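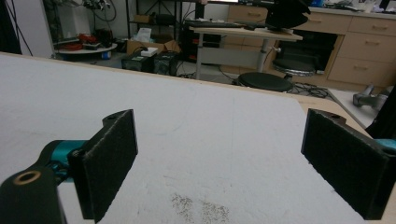
Anil Thomas asked, after the first version of this posting went up, whether the engine test technician would be building engines or only running them, and whether the night hours were fixed. Both points are answered in the text that follows, which replaces the earlier version.

Engine Test Technician, Durability
Hájek Powertrain, Erthorpe site
Reference: 2202
Type: full time, permanent
Reports to: Silvia Machala, Test Operations

The position

Hájek develops gasoline engines and drive units for low-volume sports cars and track cars. The Erthorpe site runs durability and performance tests on customer engines before they are released for production. The technician installs engines on the dynamometer, runs the test schedule, and strips the engine for inspection when the schedule is complete. Full engine assembly is done at Skuseck and is not part of this job. Partial rebuilds during a test, such as a head gasket, valve springs or a turbocharger, are done by the technician in the cell area.

Most of the current work is on turbocharged inline-six and V8 units. A naturally aspirated program, Zallness, starts in August and will take up one cell through the end of the test plan. The new technician will be assigned to it after induction.

Duties

Mount engines on pallets and connect the driveshaft, coolant, oil, fuel, intake and exhaust lines.
Fit thermocouples, pressure sensors and knock sensors according to the instrumentation sheet.
Run break-in, power curve, thermal cycling and full-load endurance schedules.
Watch limits for oil pressure, exhaust gas temperature and crankcase pressure, and stop the test when a limit is reached.
Take oil samples at the intervals given in the schedule and label them for the lab.
Carry out compression and leak-down checks before and after each block of running.
Measure bearings, bores, cam lobes and valve seats at teardown and enter the results in the test record.
Report faults in writing before the end of the shift in which they occur.

The technician does not change engine calibration. Changes to ignition, boost or fueling maps are made by the calibration group, and the software version must be recorded each time.

Required

A completed apprenticeship, technical diploma or military training in automotive, marine or aircraft engine work.
At least 2 years of hands-on engine work. Time spent in a race team or an independent engine shop counts in full.
Confident use of micrometers, bore gauges, dial indicators and torque-angle tools.
Ability to read wiring diagrams and mechanical drawings.
A valid driver's license.

Useful, not required

Dynamometer experience of any make - training on our control system is given either way.
TIG welding for exhaust adapters.
Basic data handling in a spreadsheet or script.

Applicants who have worked only on road car servicing are considered if they can show engine rebuilds in detail. A list of engines, with the work done on each, is more helpful to us than a general statement.

Hours

The cells run on rotating early and late shifts. Night running is used only for endurance blocks and is not fixed. The night roster is issued 30 days ahead, and swaps between technicians are allowed if the shift lead signs them off. Night hours are paid at the higher rate stated in the contract. New technicians are not placed on nights until they have been cleared to run a cell alone.

Conditions

Work is done standing for much of the shift, with some lifting. Engines and pallets are moved by hoist. Hearing protection, safety glasses and work shoes are supplied. Hand tools are supplied and stay on site; personal measuring tools may be used if they are entered in the calibration register. Customer parts are confidential, and phones are left in the lockers before entering the cell area.

How to apply

Send a resume and the engine list to Blažena Danko in the personnel office, with the reference in the subject line. Cover letters are optional. Applicants selected for the next step are invited to Erthorpe for an interview and a practical test - measuring a used crankshaft and tracing a sensor fault on a harness. The practical test takes 30 minutes. Travel costs are refunded against receipts.

Technical questions about the job can be sent to Getsemaní Bañuelos at the same office address.

Posting revised July 20, 2021. Applications sent under the earlier version remain valid and do not need to be sent again.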